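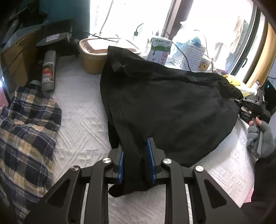
**To:** Barbara Zawadzka, Tan Fund
**From:** Jayson Marquez, Noltstead Clothing Exchange
**Date:** 13 March 2018
**Re:** Second progress report, clothing repair and reuse grant

Dear Barbara,

I am writing with the second report on the grant. It covers the period since we moved into the Pekurby Street rooms. The spending sheet is coming separately from our bookkeeper, and I have only mentioned money below where something has changed from the plan you approved.

## Where we are

The exchange is open and running on the schedule in our application. People bring in clothes they no longer want, we sort and repair what can be worn again, and anyone in Noltstead can come in and take what they need. We do not ask for proof of income and we do not limit visits. You asked last time whether that policy would cause trouble with people taking clothes to resell. We have had one case that we were sure of. I spoke to the man and he stopped coming.

Coats and work pants go fastest. We gave out roughly 200 coats over the winter, which used up everything we had stored since August plus most of what came in after the holidays. The rack was bare for part of January, and we had to turn people away or put their names on a list. We are still calling people from that list, although with the weather changing some of them now say they would like to wait for fall.

Children's clothes are the opposite. We have more baby clothes than we can hang, and we have started passing the extra boxes to the family center. School-age sizes are harder to get, probably for the simple reason that kids that age wear things out.

## Repairs

The repair table was the main thing the grant paid for, so I will go into more detail on it.

We now have three sewing machines in regular use. Two were bought new with the grant, as budgeted. The third was donated and needed a new belt and a service, which we paid for out of the supplies line. It handles denim and canvas better than the other two, so it gets used for hems and torn pockets on work clothes.

Zippers are the biggest part of the job. A large share of the jackets we receive have nothing wrong with them except the zipper, and often it is only the slider. We had been replacing the whole zipper each time. In the fall we began keeping sliders in the common sizes and trying those first. It takes a few minutes when it works. When the teeth are damaged, the zipper still has to come out, and that can take up most of an evening on a lined coat.

We have stopped repairing linings unless the coat is otherwise in very good shape. They took too long and the results were not good. Coats with a torn lining now go on a separate rack with a tag saying so, and people take them anyway.

Dark clothes are slow to work on in the evening. The overhead lights in the repair room are weak and it is hard to follow a black seam with black thread. We bought two clip-on lamps, which helped. I would like to ask the landlord about the ceiling fixtures before next winter.

## Classes

The mending classes started late. We had planned to begin in the fall, but the room was not ready and the first teacher took a full-time job. The Saturday class has now met seven times. It covers buttons, hems, patches and basic machine use. Attendance is uneven. The hemming sessions filled up and the patching one had very few people in it.

Several people asked for a class where they could just bring something of their own and get help with it. We are going to run the next sessions that way and drop the fixed topics, apart from the machine lesson, which everyone has to take before using the machines alone.

## Changes and problems

**Sorting space.** We are short of it. Bags pile up in the hallway after a weekend and the fire inspector told us to clear them. We have shortened drop-off hours so bags only come in when somebody is there to open them. A few regular donors have complained about it.

**Laundry.** Our application assumed that donors would wash things first. Many do not. We have an arrangement with Futis, the laundromat on the corner, for a lower rate on weekday mornings. It is still costing more than we set aside. I would like your approval to move the unspent teaching money from the fall into laundry. The amount is on the spending sheet.

**Unwearable clothes.** Anything too worn or stained goes to the rag dealer, who collects for free but comes when he likes. We are looking for a second one.

## Next three months

- Finish calling the coat waiting list and start storing coats for next winter
- Run the new open mending sessions
- Get a quote for shelving along the back wall, so the hallway can stay clear
- Ask the schools for clothes in older children's sizes before summer break

The shelving may cost more than the line allows. I will send you the quote before we order anything. If you could let me know about the laundry request before the end of the month, we can settle the next bill from the right line.

Jayson Marquez
Noltstead Clothing Exchange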